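Clonetti Users Board > Teaching and Demonstration > Garment tasks
Thread: Hanger insertion, hand guiding vs. remote

pladder_k
Original poster

We are teaching a two-arm setup to put a garment on a hanger and the hanger on a rail. The first data set was recorded by hand guiding: operator stands beside the robot, holds the wrist, moves it through the task. The second was recorded remotely with the Zeltex leader arms. Same garment, same room layout, 14 operators across both sets, 3,376 episodes after cleanup.

The policy trained on the remote set is better at the rail and worse at the collar. I did not expect the second part. Has anyone else seen this split?
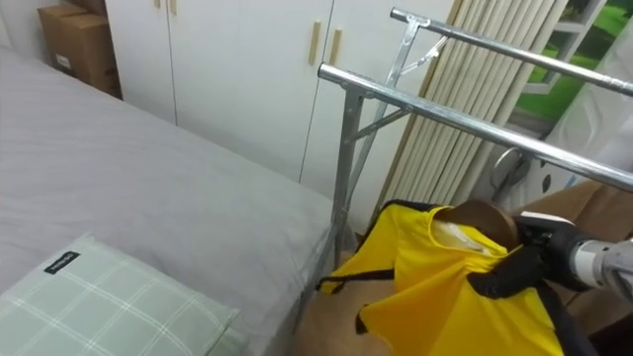
Collar handling is the step I would look at first. With hand guiding, the operator feels the cloth pull through the arm and stops early. With a leader arm without force feedback, people close the fingers and keep moving. A grip near the collar and shoulder, like the one on the yellow garment, leaves very little cloth between the fingers and the neck opening, so any extra travel distorts the opening you need for the hanger. Thin trim and loose straps make it worse, as a strap hanging free will move on its own and the policy may learn to track it. I would split the episodes by grip distance from the collar before retraining anything.

tolerance_stack

Disagree on the cause. We ran remote sessions with no force feedback for two months and collar errors were flat. What changed them was the start state. If the hanger begins in the garment on a flat surface, the operator only has to find the hook. If the garment begins on a form, the operator has to open the neck first. Those are two tasks. Do not pool them.

pladder_k

They are pooled at the moment. The flat start looks like this from the head camera:
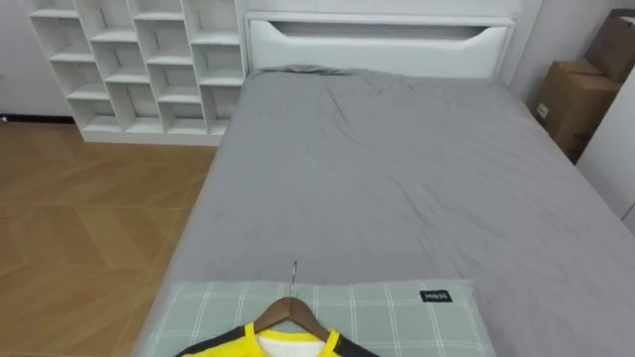
Flat start, jersey on wooden hanger, hook toward the headboard.

The hook is thin metal on a gray sheet. Operators using the head view alone lost time on it. Adding the side view helped, but then they looked at the side view for everything.

Hanna Pylypenko
Moderator

Please keep the flat and form starts in separate folders when uploading to the Pant share. I moved the existing files in May and would prefer not to do it again.

On the question: both of you can be right. Force feedback affects the grip, start state affects which grip is needed. Test them separately. Seven operators per condition is enough for a first look if each one does both methods, with the order swapped for half of them as near as an odd number allows.

tolerance_stack

Seven is thin. Operator skill with the leader arms varies more than the effect you are trying to measure. Our slowest remote operator was our fastest by hand.

nine_axis

Hand guiding has a cost that has not come up. The operator's body is in the camera view. A policy trained on those frames sees a person at the robot's side in every episode and then runs without one. We masked the person out and the rail step improved. That could account for your rail result with no reference to force at all.

pladder_k

We did not mask. I will check how many of the hand-guided episodes have the operator in view at the rail. Probably most of them.

I added a page to the project notes with the pickup step, since two people asked by message. Pasting it here.

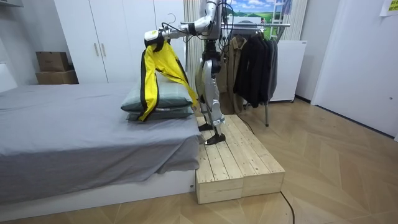 Page last changed: May, 16:40, by pladder_k

Pladard notes, pickup from bed. Take the garment at the top, just below the hanger hook. Lift straight up until the hem is clear of the pillows, then turn. In the side view, check the lower edge of the cloth against the pillow stack before turning. A long sleeve trails behind the body of the garment and must be clear as well. Remote operators should pause at the top of the lift. Hand-guiding operators should release the wrist at the same point so the pause appears in both sets. Trim the pause later in processing if it is not wanted.

nine_axis

Do not trim it. The pause gives the policy a stable frame between lift and turn. We trimmed ours and the turn started during the lift.

tolerance_stack

Opposite result here. With the pause left in, the policy stopped at the top and stayed there. We cut it to a fixed short length and that cleared it. What is your action chunk length, nine_axis?

nine_axis

Longer than yours, I suspect. Will look it up and post the config.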